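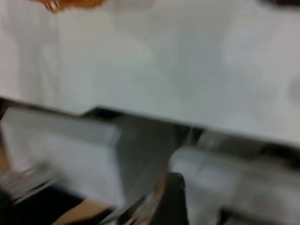 What is a gripper comparison trial?

A test in which two or more grippers do the same tasks on the same arm, so that any difference in the results comes from the gripper.

The Jokalano trial, begun in January, compared the Wuradis and Perić parallel grippers. Both have two fingers and were fitted in turn to a Drumard arm with a small camera at the wrist. The trial used 12 household tasks and recorded 3882 attempts. Operators changed the finger pads after every 4 sessions.

Fast wrist movement blurs the camera's view — a known limit of wrist mounting — and blurred recordings were kept in the results. A revised task list was issued on 22nd April.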